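Chapter 7
A Good Day Out: How Family Events Get Planned

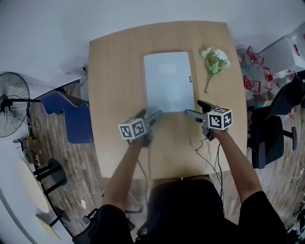 I ran my first family science day in July, in a hall with no air conditioning, and I learned more about planning in those six hours than I had in two years of reading about it. We had a bubble of time before school started up again, a small grant, and a town full of parents who were already sick of the pool. What we didn't have was a plan for where people would stand! That sounds like such a small thing. But a family event is mostly standing, and reaching, and waiting for a turn, so I want you to start thinking about it right away. Take a person at a wooden table with a tool in each hand, both arms stretched out over the top, and one sheet of paper lying in the middle. That's one visitor, and look how much table one visitor uses up. Now put a little brother next to them, and a stroller behind, and a grandma who would like to see too. Cables that hang down over the near edge of a table are right where small feet go, so on my floor plans I draw them in with a red pen.

This chapter is about the public side of museum work — the festivals, the hands-on weekends, the toddler mornings, all the stuff that ends up on the fridge calendar. In the last chapter we looked at permanent exhibits, which you can fix slowly. If a label is too high, you move it next month. An event gives you one day, maybe two, and then everybody goes home and tells their friends how it went.

I'll be leaning on one case the whole way through, the Gollow Children's Museum and its Wind and Water Weekend. Gollow is a small place. It has one big room, a side room they call the Annex, and a patch of grass out back that floods. For its first Wind and Water Weekend the staff printed 2,000 flyers and hoped for the best. They got 868 visitors, which was wonderful, and they had parking for 100 cars, which was not. People left their cars all the way down Nollberg Street and walked back with wagons and coolers and kids on their shoulders. (I was one of them. I carried a kite.)

Mitra Yazdani was the events manager that year, and she kept a notebook that she has kindly let me use. It's a great notebook. Half of it is lists and half of it is her being mad at a popcorn machine. You'll find pages from it at the end of each section, and I'd ask you to read them before you do the activities, even the messy ones. My favorite entry just says "sign for bathroom!!" with an arrow pointing at nothing.

7.1 Who is coming?

Let's start with the crowd. New planners love to say an event is "for all ages," and I've said it myself on plenty of posters. The trouble comes when a parent of a two-year-old shows up and every table is at chest height for a fifth grader. Pick the age you care about most and build the day around that kid. Then add something for the sibling who got dragged along.

At Gollow they picked ages four to eight. The kite table, the boat race and the rain barrel drums were all made for that group, and the Annex was set aside for babies with mats and a basket of scarves. Older kids got to be helpers at the boat race, with a whistle, and they took that whistle very seriously.

Think about the grown-ups too. They pay for the tickets, they read the sign, and they decide when it's time to leave. Chairs help a lot. So does coffee — Mitra got the Kunon Bakery to bring a cart the second year, and families stayed well past lunch.

Before you go on to 7.2, call or visit a place near you that runs family events and ask for last season's schedule. Write down the age listed for each event, the price, and the start time. Then find one that overlaps with nap time and think about how you'd move it. Keep your notes handy, as you'll need them again for the budget worksheet in Section 7.4.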